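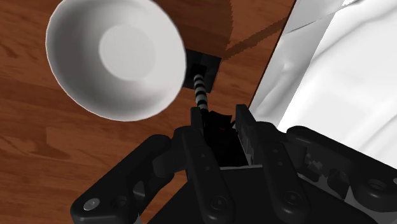

Ladi Okonkwo

Février, et je n'ai toujours pas signé le bon de commande. Vous êtes plusieurs à me demander où en est l'achat de la main articulée pour l'atelier, alors je raconte, avec mes détours habituels (pardon d'avance !).

Au départ, j'avais mis 900 euros de côté et je pensais naïvement que cela suffirait. Puis j'ai reçu le devis de Rivport : la main seule mange presque tout, et il reste le support, l'alimentation, les câbles, sans parler du port. Hui-mei Mak m'a conseillé de garder une réserve pour les doigts de rechange — elle en a remplacé deux l'an dernier — et je crois qu'elle a raison.

En attendant, je travaille en simulation, le soir, avec un bol blanc sur une table en bois et un bout de tissu clair à côté. Les gros doigts noirs prennent une place folle devant le bol, et c'est en les voyant si près que j'ai commencé à me méfier des modèles trop larges. Dredov en propose un plus fin, mais il faut compter à peu près 1000 euros et 17 semaines de délai. Dix-sept semaines, tout de même !

Je penche donc pour Rivport, avec un paiement en cinq fois si leur service commercial veut bien me répondre. Il me reste à mesurer le plateau de l'établi et à vérifier la prise du fond, que je soupçonne d'être un peu fatiguée.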